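Stadside Wall Paint, Eggshell
Sold by Kahsay Paint & Supply

Interior acrylic paint for walls that get touched a lot
Sizes: quart, 1 gallon, 4 gallon pail
Finish: eggshell
Base: water
Colors: 41 stock colors, custom tinting at the counter

Overview

Stadside is the mid-priced wall paint in the Ovora line. It is made for hallways, stairwells, kids' rooms and rental units, where walls pick up hand marks and scuffs from bags and shoes. It has a low sheen that hides small dents better than satin does, and it can be wiped with a damp cloth once it has cured. We have stocked it for nine years and it is the paint our own counter staff tend to take home.

The current formula replaced the old one in January. Coverage is the same. The new version levels a little better off a roller and has less smell. Cans of the old and new formula can be mixed if the tint code matches, but don't switch in the middle of a wall.

Choosing a color

Stock colors are grouped by family on the printed card. The warm group runs from oatmeal through clay to a deep brick. The cool group is mostly grays and two greens. Chips are free at the counter, and sample jars are sold separately in every stock color.

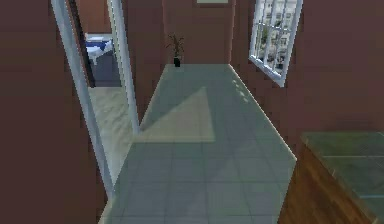
Dark and mid-tone colors need more planning than the light ones. Buy all the paint for one room at the same time and pour it together in a clean pail before you start, so that small differences between cans don't show up at the corners. In a narrow hall, a reddish brown on both sides and on the back wall as well gives you one continuous color, and pale blue-grey floor tile keeps the floor a good deal lighter than the walls. If you go this way, use the gray-tinted primer under the first coat. White door trim should be done in Stadside Trim, a separate product with a harder surface.

Preparation

Wash greasy areas and let them dry. Fill holes, sand smooth and spot prime the filler. Glossy paint must be dulled with fine sandpaper first. New drywall needs a full coat of Skundach Primer.

Application

Stir well. Do not thin for brush or roller. Use a 9 inch roller with a medium nap on smooth walls and a longer nap on texture. Keep a wet edge and finish each pass in the same direction. Two coats are normal. Brick and the darkest clay may need a third over white.

Wait 4 hours between coats, longer in a damp room. Don't wash the wall for 12 days.

Cleanup and storage

Soap and warm water while the paint is still wet. Keep cans sealed and above freezing. Frozen paint that stays lumpy after stirring should not be used.

Ordering

Stock colors are ready for same-day pickup. Custom tints ordered before noon on Friday are ready that afternoon. Tinted paint can't be returned. Unopened white and untinted base can be brought back with the receipt.

Also in this line: Stadside Ceiling Flat, Stadside Trim, Skundach Primer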